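Bestwood College
Education Policy and Practice, Handout 4
Locker and bag searches: what a school may do, and what it ought to

Bring this with you to the seminar. You will also need the Allix reader, pages 213 onwards, which the library has in short supply, so be quick or be nice to someone who was.

Last week we finished with uniform, where the worst outcome is usually a sulk. Searching pupils is a heavier matter. A school that gets it wrong can find itself explaining its decision to parents, governors and a solicitor, often in that order and all before lunch.

Start with the difference between a search by consent and a search without it. A member of staff may ask a pupil to turn out their pockets, and most pupils will. Whether a fourteen-year-old standing in a corridor with the deputy head is giving consent in any sense a philosopher would recognise is a question we'll come back to. Write down your first answer now, before the reading spoils it.

Searching without consent needs reasonable grounds for suspicion. "He's that sort of boy" is a remark, and you will hear it made in staff rooms with great confidence. Grounds are things like a report from another pupil, a smell, or something seen going into a bag. They should be capable of being written down by a tired person at half past three and still making sense the next morning.

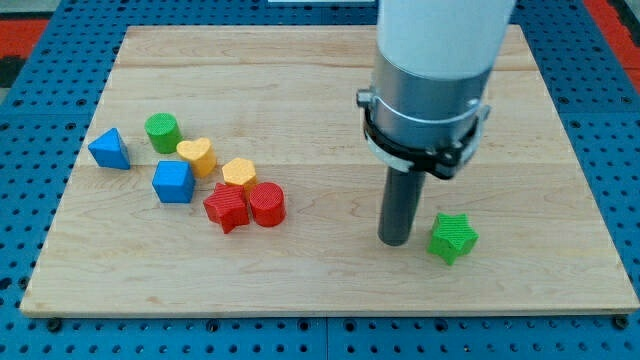 Then there is the blanket search, where everyone is checked and so, the argument runs, no one is accused. The case we'll use is Liem, a secondary school that brought in bag checks at the gate one November after a knife was found on the playing field. Over the year staff carried out 3,157 checks and took away 66 items. Two of those were blades. The rest were mostly vapes, lighters and energy drinks, plus a tin opener whose owner had a perfectly good explanation involving Food Technology.

You can read those figures either way, and people did. The head thought two blades justified the lot. Several parents thought their children had spent a year queuing in the rain for the sake of some confiscated fizzy drinks. Eltell, the neighbouring school, spent its money on a second pastoral worker and ran no checks at all. It also kept no comparable records — convenient for Eltell, maddening for us.

For the seminar, work in pairs on the following.

Draft a search policy for an imaginary school of your choice, one side of paper at most. Say who may search, where, who else must be present, and what is recorded.

Swap with another pair and look for the gap in theirs. There will be one. Phones are a good place to start, as most first drafts forget that finding a phone and reading it are separate acts.

Decide when parents are told. "As appropriate" will be sent back.

The written task is 2 pages on whether Liem should have carried on with the checks into a second year. I don't mind which side you take, but I do mind if you take neither.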